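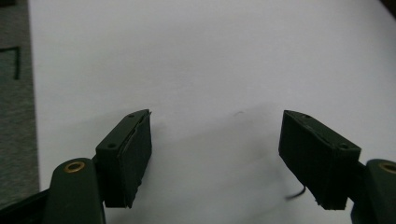

3.2 Wer schaut hier eigentlich wem beim Weinen zu?

Ich gebe es gleich zu: Ich schaue Seifenopern, seit ich denken kann, und natürlich färbt das auf meine Auswertung ab. Für diesen Abschnitt habe ich mir 178 Folgen der Vorabendserie »Trerkbridge« vorgenommen und jede Szene notiert, in der eine Figur ein Geheimnis erfährt, das das Publikum schon kennt. Herausgekommen sind 271 solcher Enthüllungen, und ich war ehrlich überrascht, wie viele davon am Esstisch der Familie Bonar spielen (99 nämlich, mehr als ein Drittel!).

Was mich daran so fasziniert, ist das Timing. Die Kamera bleibt nach dem entscheidenden Satz fast immer auf dem Gesicht der Person, die ihn gerade gehört hat, und zwar deutlich länger, als es im Kino üblich wäre. Im Schnitt des Februarblocks, also rund um die geplatzte Hochzeit, wird diese Pause sogar noch einmal gedehnt – da hält man es auf dem Sofa kaum aus.
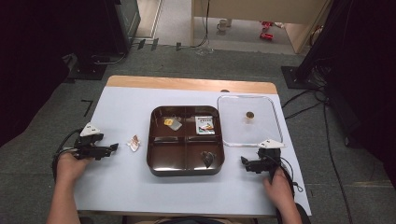

Abb. 4: Weiß abgedeckter Tisch mit dunkelbraunem Tablett, vier Fächer; an der vorderen Tischkante zwei Hände mit schwarzen Greifern.

Beim Hotel Nasution, dem zweiten großen Schauplatz, läuft es anders. Dort wird gelauscht, und zwar ständig: an der Rezeption, im Aufzug, hinter der Küchentür. Die Belauschten ahnen davon meistens nichts, und die Reaktion wandert in die nächste Folge.
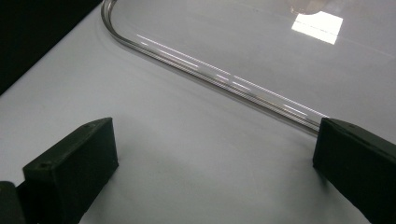 Für die Kodierung der Blicke habe ich das Medley-Schema benutzt, das mit 28 Kategorien auskommt und trotzdem Platz für Grenzfälle lässt. Schwierig wurde es bei den stillen Mitwissern, also bei Figuren, die in der Szene stehen und sich nichts anmerken lassen. Mit denen ging es mir wie mit dem durchsichtigen Kunststoff auf der weißen Tischplatte: Fast nichts zu sehen, bis man den dicken Rand mit seinen hellen Glanzstrichen entdeckt. Bei den Mitwissern ist dieser Rand oft nur ein Schlucken oder ein zu schnelles Lächeln. Ich habe solche Momente mitgezählt, wenn sie mir auch beim zweiten Ansehen noch auffielen, und sie sonst als neutral verbucht.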